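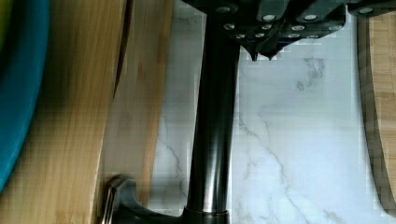 Cutting Boards and Backsplashes: Your Questions

Can I keep my bamboo board next to the faucet?
Sure! Stand it upright so air gets to both sides, and wipe off splashes when you see them. Mine lives by the sink and I love how warm the grain looks against white marble patterns.

How do I clean a glossy black faucet?
Warm water, a drop of dish soap, a soft cloth. Dry it right away and it really shines! Skip scouring pads.

Can the board go in the dishwasher?
Please don't, bamboo can split in there. Wash it by hand and rub in a little food-safe mineral oil once a month.

What about a marble-look backsplash?
Mild soap is plenty. If yours is real stone, keep vinegar and lemon away from it.

Still stuck? Write to Jana Rieger at Tallemik, she loves a good sink question!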